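3.2 Objets au sol et décisions de rangement en zone mixte 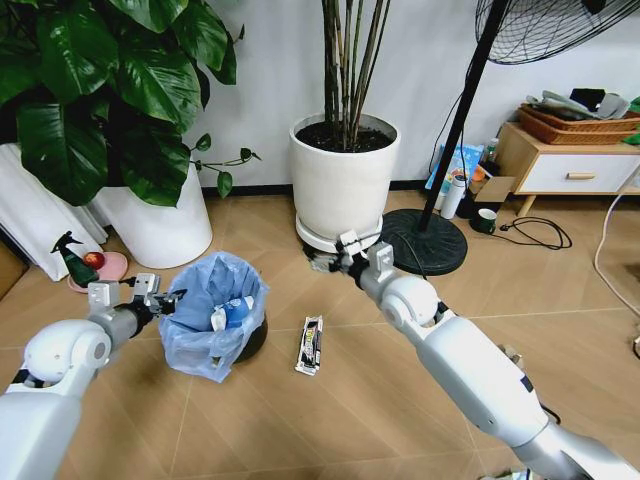
Figure 4. Zone mixte du logement Saldale : corbeille doublée, plantes en pot, coupelle et emballage au sol.

Nous appelons zone mixte une portion de pièce où coexistent du mobilier permanent, des végétaux et des objets en attente d'une affectation. Ce type de zone concentre la majorité des désaccords de codage relevés dans notre corpus, qui comprend 18 relevés répartis entre deux logements, Saldale et De Graaf. La difficulté tient à la pluralité des statuts qu'un même plan de sol peut accueillir. Dans la configuration de la figure 4, une barre emballée repose sur le sol à motif bois, à proximité d'une petite corbeille noire garnie d'un sac bleu clair, tandis qu'une pomme rouge et un pulvérisateur vert occupent une même coupelle rose devant les pots. Le voisinage de la corbeille incite à classer la barre parmi les déchets ; la grille impose toutefois de l'enregistrer comme denrée emballée égarée tant que l'ouverture de l'emballage n'a pas été constatée.

La grille distingue l'objet posé, l'objet contenu et l'objet rejeté. Est dit posé tout objet en contact direct avec le sol ou avec une surface de meuble, sans récipient intermédiaire. Est dit contenu tout objet placé dans ou sur un récipient mobile, quelle que soit la cohérence de l'ensemble : la pomme et le pulvérisateur relèvent donc de la même classe, bien que leurs lieux de destination diffèrent (cuisine pour la première, matériel d'entretien des plantes pour le second). Est dit rejeté tout objet situé à l'intérieur d'une corbeille. Les sacs de doublure n'entrent pas dans ce décompte, même lorsque du plastique froissé de teinte voisine en rend la délimitation incertaine.

Les pots et leurs soucoupes sont traités comme du mobilier. Ce choix, discutable pour les petits contenants, se justifie ici par la masse des pots cylindriques et par la fréquence très faible de leur déplacement entre deux relevés. Le ventilateur sur pied reçoit le code « saisonnier » ; son cordon est codé séparément au titre de l'encombrement du sol. Le panier tressé posé sur le meuble bas est codé comme récipient ouvert. Son contenu plié n'est pas détaillé, la nature des pièces ne pouvant être établie sans manipulation.

Une bande de 35 cm le long des murs a été retenue comme limite entre sol de circulation et sol de dépôt. Les objets à cheval sur cette limite ont été attribués au sol de circulation. Deux codeurs ont appliqué la grille de manière indépendante à l'aide du tableur Tokero, puis confronté leurs résultats. Les désaccords ont porté principalement sur les emballages isolés et sur les récipients à contenu hétérogène. Dans le logement De Graaf, relevé en octobre, la seconde catégorie domine, ce que nous rapprochons de l'absence de meuble bas dans la pièce étudiée. La variante de Flerov, qui attribue à chaque objet un lieu de retour unique, est examinée en section 3.3.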